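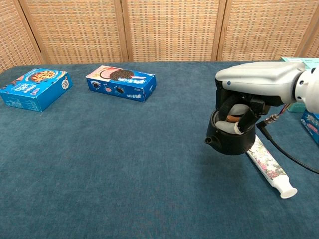 On grasp and release around mixed household goods

Posted 10/04/2021

The second revision of the Undthorpe bench rules has now been in force long enough to justify some comment. I contributed to the wording of several clauses, and readers of this blog have asked how they are meant to be applied. The following views are my own and do not bind the Stuvis working group.

The rules govern tabletop manipulation of ordinary goods by a single arm: crockery, cartons, tubes and the like. They do not cover powered tools, glassware or anything containing liquid. The earlier text ran to 841 clauses and sub-clauses, many of them inherited from factory practice, and very few operators had read it to the end.

Clause 6 deals with clearance. An object held above the table is to be treated as a load for as long as it is held, however small it may be. A teapot suspended over a toothpaste tube is a load over an obstacle, and the operator is expected to know where the tube lies before commanding any descent. The clause does not require the tube to be removed. Crowded tables are permitted, and in my view they should be encouraged, as homes are seldom tidy.

Choice of grasp is left to the operator, subject to two conditions. The grasp must be recorded before the trial begins, and it must not be changed during the trial without a fresh entry. Taking a teapot by its opening is acceptable under this wording. Some members favoured a rule that vessels be held by the body only. I opposed it, and remain of the opinion that such a rule would have excluded a good deal of useful work.

Cabling received less attention than it deserved. The present text says that cables at the wrist “shall be managed”, a phrase which could mean almost anything. At Jerkimum we read it as follows: the cable is checked by eye at both ends of the intended travel, connectors are inspected at the start of each session, and any loop that could reach an object on the table is noted on the sheet. I would like to see this adopted generally.

Packaging is the remaining difficulty. Biscuit boxes, in particular, are often treated as interchangeable, although a full carton and an empty one behave quite differently under the fingers. The Atallah annex asks for the contents to be declared and for damaged cartons to be retired – a sensible provision, though it offers no definition of damage. Our practice is to retire a box once a corner no longer holds its shape.

Comments on the cabling clause close in August and should be sent in writing, with the clause number in the subject line.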